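How I Set Up a Small Sorting Table for Soda Cans

I keep a table at the back of the shop for small hands-on jobs, and lately it's been all cans (we drink a lot of soda, what can I say). A few people asked how I lay it out, so let me walk you through it!

What you need

A square of green felt, black rail to go around the edge, a sturdy table underneath, a shallow wood tray and a pile of soda cans. I got my felt from Drollby and it was 20 dollars, which felt steep until I saw how well it wears.

Step 1: Get the rail on first

Set the rail down on the table before you cut any felt. I did it the other way around the first time and ended up an inch short on one side, so that piece is now lining a drawer. The rail is worth the trouble. Cans on their sides love to roll, and without a raised edge you'll be chasing them across a concrete floor all afternoon.

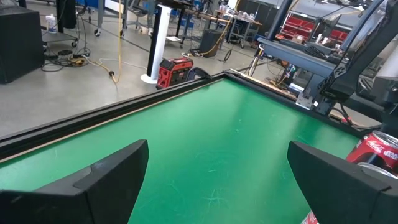
Step 2: Lay the felt and clamp it

Smooth it from the middle out with your forearm. Give it 40 minutes to relax, then go around the edges again and tighten everything up. My buddy Thanakorn Panyasiri irons his first. I've never bothered.

Step 3: Place the tray

Mine goes along the near side, a bit right of center. Pick one with a low lip so you can lift cans in and out without knocking the neighbors over. Slide it around until your reach feels easy, and don't fuss over getting it perfectly square.

Step 4: Start filling

Stand every can upright before you move it, tab facing up. I fill the row closest to me first and work back from there.

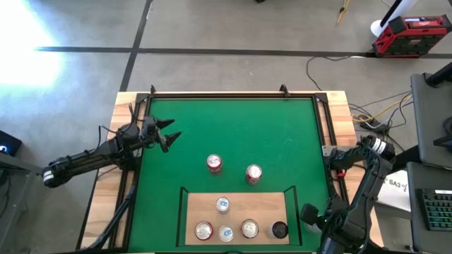 If you're sorting by color, do the reds in one go and then the whites, and leave the odd ones for last. I mix mine up on purpose when I want practice, and it does slow me down a lot. Full cans are easier than empties, by the way! Empties tip if you so much as brush them, so go gently and let go only once the bottom is flat on the wood.

When you're done, run a lint roller over the green and put the tray away on its side.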